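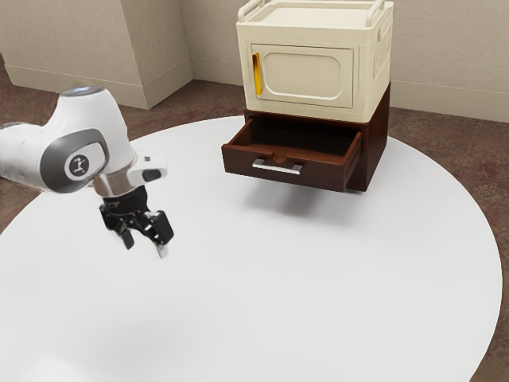 Cetmont Furniture Swap – Questions We Get a Lot
Updated 5/19/19

What is it?
One-day swap. You bring furniture you don't want, you take home furniture you do. No cash changes hands except the table fee. Next one is in August, at the old Lozano warehouse.

How much is a table?
$15. Covers the day. Pay when you sign up, not at the door please.

Do I need a table if I only have one thing?
No. Single pieces go in the open area by the loading doors. Put a tag on it with your phone number.

What can I bring?
Cabinets, dressers, chairs, small tables, shelves, lamps that work. Scratches fine. Wobbly fine if you say so on the tag.

What can't I bring?
Mattresses. Cribs. Anything with a gas line. Anything that smells like smoke – we will send it back with you.

Do drawers have to work?
They have to open and close. Missing knobs are OK. Tape them shut for the ride over, people loose drawers on the highway every year.

Is there a size limit?
80 inches tall, that's the door. If it comes apart, take it apart at home and bag the screws.

How do credits work?
You get a slip for each piece you drop off. One slip, one piece. Big for small, small for big, doesn't matter. Slips are only good that day.

Can I come without bringing anything?
Yes, after 2. Whatever is left is free.

How busy does it get?
Last year we had more than 1000 people thru the doors and 208 tables. Come early if you want a dresser.

Where do I park?
Tikine Street lot. The Beditz lot next door is NOT ours and they do tow. Loading zone is for loading only, then move.

Can you hold something for me?
Until noon, with your name on the tag. After that it goes back out.

Delivery?
No. Bring a truck or a friend with one. Bring blankets and rope too – we run out.

Rain?
Still on. It's indoors.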